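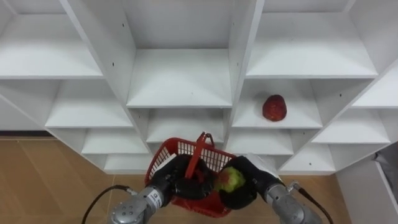

Home Diary Recipes Older entries About

22nd January

Up at 6 and had toast standing at the counter. The heating came on late again. I wrote to the landlord and got the same automatic reply as last time.

Spent most of the morning on the shelves. We have decided, or Montserrat Salinas has decided and I have agreed, that the white unit will be for food and the tall cupboard in the hall can go back to coats. She wants the fruit kept in the red basket with the handle, so it can be carried to the table and back. I wanted a bowl. We are going with the basket.

The unit cost 495 with delivery from Ukville, and I still think that was high for what it is. It is a good size, though. I measured the wall before we ordered and wrote down 146, then measured again today and got the same, so I can stop worrying about that. 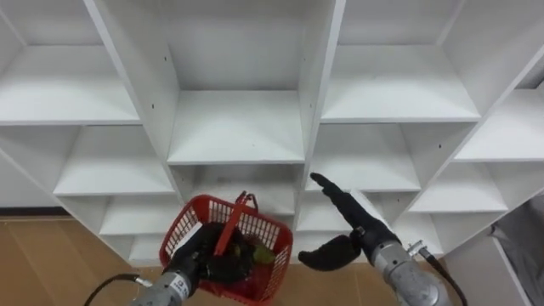
I like the shelves with nothing on them and would have left them that way for a week. The little holes up the inside walls mean the heights can be changed if the cereal boxes don't fit. I would put jars in the wide one at the top left, and flour and rice lower down where they are easier to lift. Montserrat would put the flour at the top. We'll see.

Apples are the red and green kind from the Zepeda orchard stand. They keep well if the room stays cool. Last July we lost a whole bag of them in two days.

Crisóforo Tovar called after lunch about the drive to Senholm. He wants to leave before it gets dark and I said fine. He also asked for his drill back. I had forgotten it was his.

Soup for dinner, the last of the beans. Read 37 pages of the canal book and fell asleep in the chair.

To do: labels, light bulb for the hall, drill.

Comments

tessel_k: We have shelves like that. Keep the flour low. I dropped a bag from the top one and was sweeping for days.

Carkine reader: Did the landlord ever write back? Ours took more than 6 weeks.

M. Salinas: The flour is going at the top.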